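Stock Handling and Display, Unit 3
Handout: Open shelving for fresh produce
Tutor: Simone Pimentel

This handout covers picking from open-fronted compartment shelving, as fitted in small shops and training rooms. The exercise assumes one picker, one basket and a written order.

Terms. A cell is one open compartment. A face is its front opening. A pick is the removal of one item from one cell.

The basket is kept close to the unit and below the cell being picked, so that the carry is short. Fruit is lifted with the fingers closed round it and is not dragged over the front lip. Bruising in transfer is charged to the picker in the Tiltunley exercise.
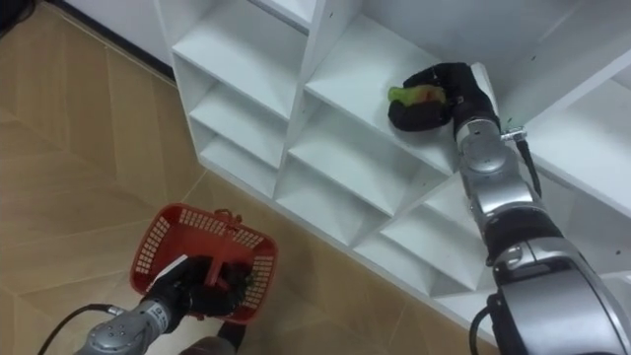 Fig. 1. Pick from an upper cell, red basket held over the floor.

White shelving shows dirt early and should be wiped at the end of each session. Juice left in the corners of a cell marks the next item placed there. The load limit for the Grosport exercise is 12 items per cell. 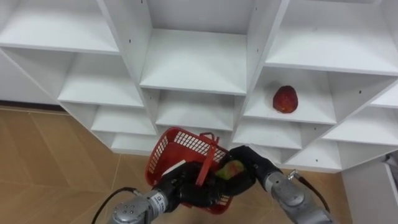 Stock checks are made by cell, working from the top row down, and are entered before the order is closed. Low stock is easily missed when a unit is read from one side, as dividers hide the back of a cell. A single red apple, as in Fig. 2, is recorded against its own cell, and the remaining cells are entered as nil. Blank entries are not accepted.

Reading: Dlamini, course notes, section 3. Time allowed for the practical: 30 minutes.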